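Tramosdale Crayfish Supper: FAQ

When do we eat?
Doors at 5, food when its ready. October, same as last year.

How much?
$13 a plate. Kids under 2 free. Cash or card.

Do I have to book?
Yes please. 82 seats, 71 gone already. Email Maham Abbasi, she has the list.

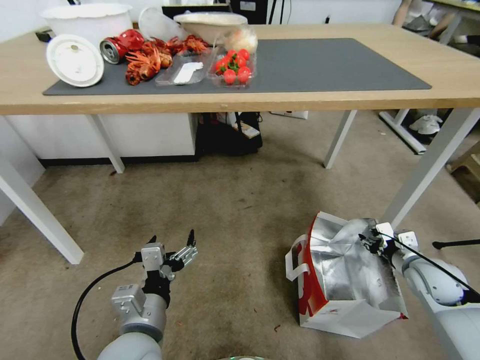

Hammad Dogar

I don't eat shellfish. Anything for me?
Bean chili, rice, salad. Say so when you book so we make enough.

Can I bring a side?
Sure. Label it, with nuts / no nuts. Nothing that needs the oven, it's full.

Where do I park?
Behind Laltar Hall. Not the bakery lot, they tow.

Cans and shells?
Cans in the recycling, shells in the lined bins. Don't mix them, we had to sort by hand last time.

Can I take leftovers home?
After 8, yes. Bring your own box if you can. Hot food goes first so dont wait till closing.
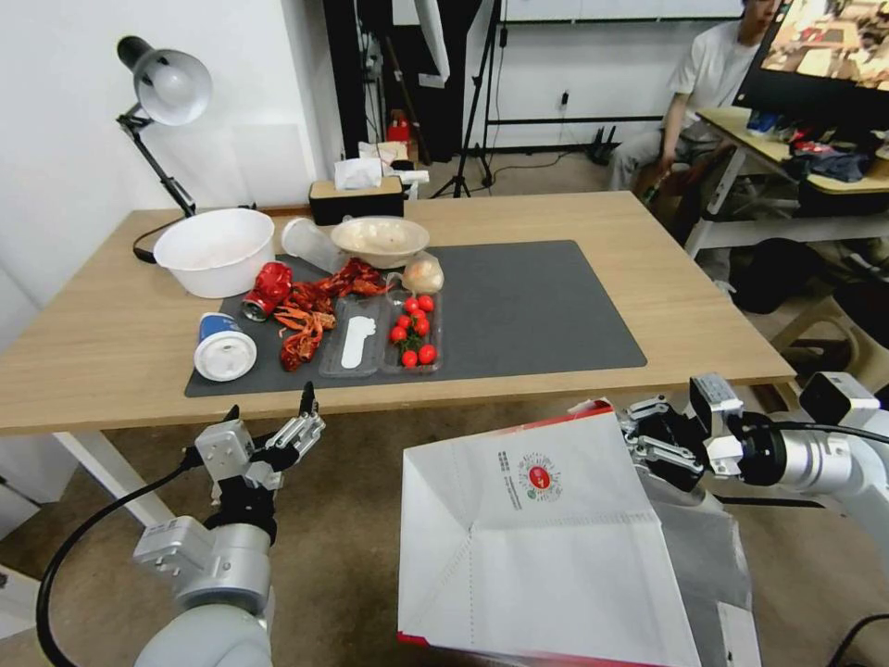 White paper bag, round red logo on the front.

Is there music?
Sarahí Villaseñor and band, 6:30 till they get tired.

What if it rains?
We're inside. Still on.

Refunds?
Up to the night before. After that give your plate to a friend, just tell Maham the name.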